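Home | News | Training | Tools | Events | Newsletter

Nonidgate opens county spending records to local newsrooms

29 Nov 2025

Nonidgate, the data desk that serves small newsrooms in and near Hosdale, has put its database of county spending records online for any local reporter to use. The database was limited to member papers until this week.

It covers 193 public bodies, among them school districts, water boards, library systems and fire districts. Each entry shows the payee, the amount, the date of payment and the budget line it was charged to. Payments under $3,000 are left out for now. The desk said the smaller payments were too often entered under the wrong budget line to be published without a manual check.

Users can search by payee or by public body and download the results as a spreadsheet. A basic chart builder makes bar charts and line charts, which can be embedded in a story page. Maps are not included. The desk plans to add them once district boundaries have been redrawn in the east of the county.

The records go back 10 years for most bodies. Four of the water boards kept paper ledgers until recently, and their older payments were typed in by hand. Those rows carry a gray label in the search results, and reporters are asked to check them against the original ledger before publishing.

Work on the database began as a joint project with the Golari Journal, which had been collecting spending records for its own stories on road repair. The paper handed over its files and the scripts used to clean them. In October it published a series on overlapping maintenance contracts that drew on the combined records, with charts that readers could filter by town.

The public version runs on software from Rahimi, a small firm that builds charting tools for news sites. Rahimi is hosting the database without charge for the first year. After that Nonidgate will pay a monthly fee out of its training income.

Newsrooms need to register with a work email address. Freelancers can register too if they send a link to published work. The desk asks that stories using the records credit the source and link back to the search page, and that errors be reported through the form at the foot of each entry. Corrections will be listed on a separate page with the old and new figures side by side.

A guide to the column names is available as a download. It explains how refunds and voided checks are shown, and why one payee may appear under several spellings. The desk has merged the spellings it is sure of and left the rest as they were filed.

Online training sessions will be held every two weeks through the winter. Each lasts one hour and covers searching, sorting and making a first chart.

Recent items
Golari Journal adds filters to its election results page
Choosing a scale: notes from the Hosdale chart workshop
How to ask a school district for a spreadsheet
Rahimi updates its line chart tool

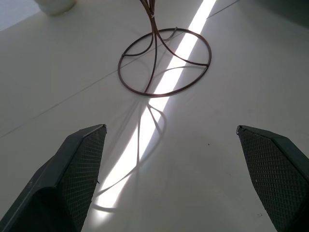
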